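Gap year or second choice college? Please advise
Funcombe Student Boards > Admissions and After

ongart_road
Posted in Admissions and After, 4 replies

Hello all. My results came and I missed the Cuna Institute by a small margin. Their cutoff for computer engineering was 627 and I am below it. I have an offer from Potau College for the same subject, and I must accept or refuse before the end of December. My father thinks I should stay home one year and sit the exam again. My mother thinks one year is too much to lose. I change my opinion every evening.

I would like to hear from people who did one or the other. English is my third language, so please excuse my mistakes.

yupin_k
Member

I was in this same place and I took the year. I will try to be fair about it.

The first two months were good. I had a timetable on the wall and I followed it. After that my friends started their classes, and they wrote to me less, because they had labs and new people to talk with. I studied alone in the same room where I had studied the year before, from the same books. My score went up, but less than I expected. I did get into Cuna, in a different department from the one I wanted.

If you take the year, please join some class where other people expect you to come. Do not do it only from your bedroom.

Yupin Kaewkla

marsh_lantern
Member

I disagree with taking a year for a small margin. The cutoff moves. If it goes up next time, you can improve and still miss it. My cousin had this exactly, and then he went to Potau anyway, one year older than his classmates.

Also check the fees. Potau has a deposit of 700 and when I was there it was not returned if you withdrew. Ask them in writing, not by phone.

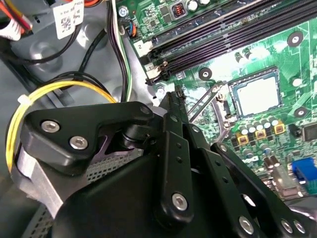 And look at the timetable of the first year before you decide. Mine had mostly mathematics and one workshop each week. I believe the first year at Cuna is very similar, so you would be waiting twelve months to sit in nearly the same lectures.

yupin_k
Member

"Nearly the same lectures" is true, but lectures are not everything. The internships are different. At Cuna the companies come to the campus, and at Potau my friends had to write to them one by one. I am not saying it is impossible, only that it is more work.

marsh_lantern
Member

I wrote to nine companies and got an answer from two. One of those was enough. I accept it is more work. But a person who can study alone for a year can also write nine letters.

jaruwan_r
Moderator

Please keep it friendly, both of you. I moved this from General because it fits better in this section.

My own case was a third way, so I add it. I accepted my second choice and applied to transfer after the first year. You need good marks from the very first term, and the transfer places are few -- in my year there were 3 for the whole department. I got one. Two of my classmates did not, and they stayed and finished there. One of them now earns more than I do.

To ongart_road: ask Cuna if they take transfers from Potau, and which credits they will accept. Some of mine were refused and I had to repeat chemistry, a subject I did not enjoy even the first time.

Jaruwan Rojanasak

ongart_road

Thank you, this is more than I hoped for. I did not know that transfer was possible. My teacher told us only about the exam.

I wrote to both offices this morning. Potau replied already: the deposit is still not returned, but it can be paid in two parts. From Cuna I have no answer yet. My father read this thread too, and he says that yupin_k got into Cuna so the year was useful. I told him to read her message again, slowly.

yupin_k
Member

Your father is partly right -- I do not regret it. I only would not call it easy. Tell us what Cuna says about the credits, there are others here who want to know the same thing.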